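The Long Way Down to the Cellar

Why a small horror film shot in a disused dairy has kept people sitting in the dark, and why its director would still like you to watch it with the lights off

There is a moment, getting on for halfway through The Winter Lodger, when a woman puts down a cup of tea and listens. That is really all she does. The camera stays on her face, the clock goes on ticking in the hall, and for what feels like a week and a half we wait with her for the sound to come again. At the screening I went to, in the old Corn Hall at Clamham, a man two rows ahead of me slowly lifted his scarf until it covered everything but his eyes, and he kept it there until the credits.

I should say at the outset that I am not a brave viewer. I came to horror late, through an older cousin with a video card and no sense of responsibility, and I have watched a good many of the classics through a gap in a cushion. So when I tell you that I have now seen The Winter Lodger three times (once in the hall, once at home, and once more at home with every lamp in the house burning) I hope you will understand it as high praise.

The film is the first full-length feature by Heidrun Ammann, who spent years cutting other people's films before making one of her own. The story is simple enough to tell in a breath. A widow in a cold valley takes in a lodger for the winter, a polite man who pays in advance and asks only that he be allowed to use the cellar. She never sees him come in. She hears him go down the stairs each evening, and after a while she begins to count the steps, and after a while longer she finds there are more of them than there used to be.

You could put that on a postcard, and I suspect it began life on something not much bigger. Ammann told me that she carried the idea of the stairs about for years without knowing whose house they were in. She had grown up in a tall, thin place with a cellar her grandmother kept apples in, and she was sent down for them every evening from November onwards, and she always counted. "I was never frightened of the cellar," she said. "I was frightened of getting the number wrong."

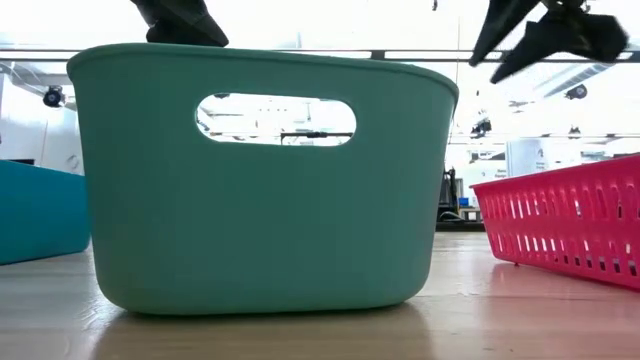 It was the counting that got me, wrote Brasari, on the hall's comments page the next morning. I live in a flat with no stairs at all and I still lay there going over them in my head. My husband thought the ending was a cheat and we argued about it all the way home, but I'd go again tomorrow, and I'd make him come too.

The argument about the ending is one I have now had myself, with several people and in several kitchens, and I won't spoil it here. I'll only say that those who dislike it tend to want to know what the lodger is, and the film has no intention of telling them. I was cross about this the first time. By the second I had stopped minding, and by the third I noticed that the answer might be hidden in a conversation about coal, very early on, which I had talked straight through because I was looking for my glasses.

What nobody seems to quarrel with is the sound. Hubáček, the small outfit that recorded and mixed it, turned down the usual library of creaks and groans and went looking for the real thing. They recorded staircases. They recorded them in vicarages and warehouses and in one rather grand hotel which asked them, very nicely, to stop. By the end they had 421 separate footsteps, all catalogued by the weight of the walker and the age of the wood, and Ammann sat with them night after night choosing which should go where. The lodger's tread changes as the winter goes on. You don't notice it happening, I think, but your shoulders do.

The house itself was never a house. The interiors were built inside a disused dairy on the edge of town, with the cellar stairs rising up to a platform near the roof, so that every time the widow goes down to look for her lodger the actress was first obliged to climb a ladder up the back. The shoot lasted 25 days and the heating worked on very few of them. The breath you see in the bedroom scenes is real breath. There was talk of adding more of it afterwards, by computer, and Ammann tells the story of that meeting with a great deal of pleasure and some language I can't print in a family magazine.

Genumen, the little distribution company that took the film on, had modest hopes for it. The first showing, on 8 February 2020, drew 80 people to a hall that holds many more, and several of those had come in under the impression that it was a talk on canals. They stayed, to their credit. Word went round in the way it does in a market town, by way of the butcher's and the school gate, and before long the hall had put on extra showings and sold 800 tickets, with people driving in from the villages and bringing their own blankets.

I asked Ammann why she thought it had caught on, and she looked a bit pained, as makers of things often do when you ask them that. She talked about lodgers instead. Her mother had taken them in, a whole procession of them, and she remembered how odd it was to share a roof with somebody and know them only by their noises: a cough, a tap running, the particular way one man had of putting down his shoes. She thinks most of us have lived with a stranger overhead or underfoot at some time or other, and have lain awake making up a person to go with the sounds. I thought of the chap who lived above me when I was a student, and who I was quite certain kept a goat.

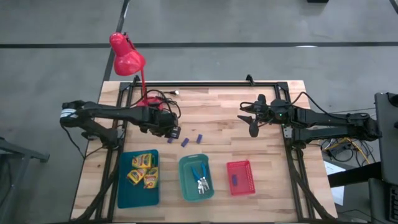
If you want to see it

The Corn Hall is bringing the film back for late showings through the month, and the box office will put your name on a list if the one you want is full. Go for the middle of the room if you can. The speakers along the side walls do most of the work in the last half hour, and from the back row you'll miss the quietest of the footsteps, the ones that come after the widow has stopped counting.

Those who would sooner be frightened at home can order the disc direct from Genumen. It comes with a short film about the recording of the stairs, in which the hotel manager appears and is very good value, and a commentary by Ammann that wanders off happily into apples, grandmothers and the proper way to light a candle in a draught. I listened to the whole thing while doing the ironing, and when it was over I took the pillowcases upstairs and counted fourteen steps. I have always thought we had thirteen.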